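Changes in Bench Work after Introduction of a Robot Arm at the Suketti Repair Shop

Project report
Facundo Orellana, Esben Þrastardóttir
August 31, 2025

1. Background

Suketti repairs small pumps and valve parts for outside customers. The shop has 14 employees and has used the same bench layout since 2012. Each bench worker sets out tools before a job and clears them afterward. The company wants a robot arm to take over the setting out and clearing, while the repair itself stays with the worker. Our task was to describe the present work, model the new bench in simulation, and report what the change would mean for the people who do the job now.

2. Present work

We followed 2 workstations, called Flalska and Raser after the product lines they serve. At both, the worker fetches tools from a shelf, lays them out in personal order, and returns them at the end of the job. The order differs from person to person and is not written down. New employees learn it by watching.

3. Simulated bench

The model has one fixed arm with a black gripper above a shared table. Hand tools and small colored cubes lie on the tabletop, and shelving stands behind. The cubes are stand-ins for small parts. Tool positions are changed between runs so that the arm cannot depend on a fixed layout.

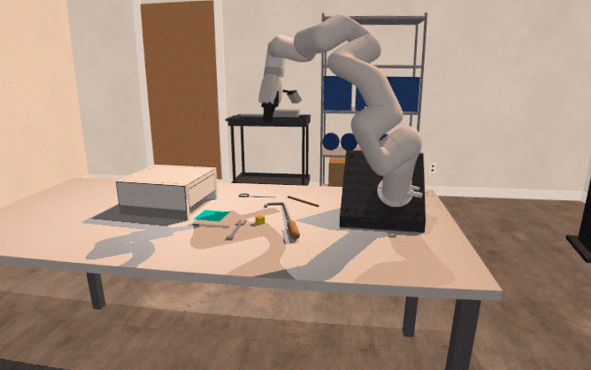
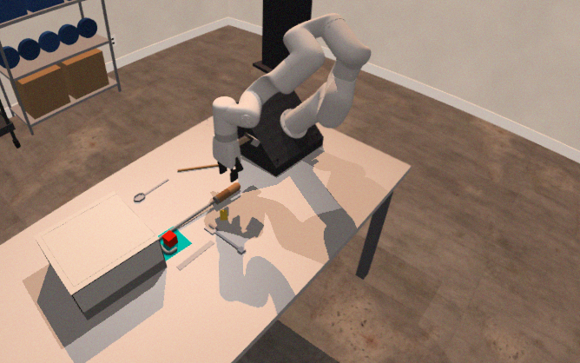
Thin tools were the main difficulty in planning. A pencil or a narrow shaft gives the gripper very little height to close on, and an approach from straight above has to be accurate. The cubes are simpler. We ran 100 trials per layout and logged each failed grasp by tool type. The log is in Appendix B.

4. Effects on the workers

Three changes came up in the interviews. First, tool order must be agreed on and written down, which removes a personal habit that several workers value. Second, the short walk to the shelf disappears. Two workers described that walk as their only break from standing still. Third, someone must clear faults. Suketti had assumed the shift lead would do this – the shift lead had not been asked.

Pay grades are not affected under the current proposal. Training time is not budgeted.

5. Recommendations

Fault clearing should be a named duty with paid training. The Raser station should be converted first, as its tool set is smaller. Workers should be able to stop the arm and lay out tools by hand without giving a reason. The Chowdhury method for task analysis, used in Section 2, should be repeated the following April with the same interview questions.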